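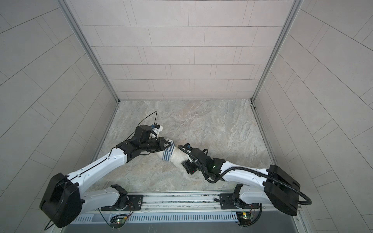
1/ Okay, I finally finished book 2 of the Kudmont Pack series last night and I have to talk about it somewhere, so you all get it. Mild spoilers from post 4 on!

2/ Quick setup if you're new: Kudmont is a tiny mountain town where half the people turn into wolves and the other half pretend not to notice. Every book is a different couple. Book 1 was the baker and the deputy (loved it, cried on a bus).

3/ This one is the grumpy bear shifter who runs the hardware store and the city accountant who shows up in February to audit the whole town. Yes, an audit romance. I was so skeptical and I was so wrong.

4/ The slow burn is SLOW. First kiss is at location 2547 on my e-reader. I know because I highlighted it and then had to put the thing down and walk around my kitchen for a minute.

5/ But the tension before that! There's a whole chapter where they're stuck in the Brandden Lodge going through old receipts while the snow piles up, and he keeps getting up to fix the fire just so he can sit back down a little closer. I read it twice.

6/ Things I didn't love: the rival pack plot. The Imov wolves show up, growl, make a big threat, and then pretty much vanish until chapter 40. If you're going to give me villains, let them do something in the middle of the book.

7/ Also the mate bond happens off the page?? We get the big argument, then a chapter break, then it's the next morning and everyone's eating pancakes. I flipped back thinking I'd skipped something. I hadn't.

8/ Heat level, since three of you already asked: medium. Door is open, but not for long. Less steamy than book 1, more hand-holding and meaningful staring.

9/ HEA, no cheating, no cliffhanger. There is some grief stuff about his dad in the second half, so go gently if that's hard for you right now.

10/ I got mine in paperback too, from the Adamczyk shop downtown (they keep a little paranormal shelf by the register, bless them). The cover is so much prettier in person, the foil on the moon doesn't show up online at all.

11/ Four stars from me. Book 3 is supposed to be the librarian and one of the Imov brothers, and I've already got it on preorder. If you've read an early copy, please tell me whether he's nicer than he looks in this one. Starting a reread of book 1 on Tuesday if anybody wants to join!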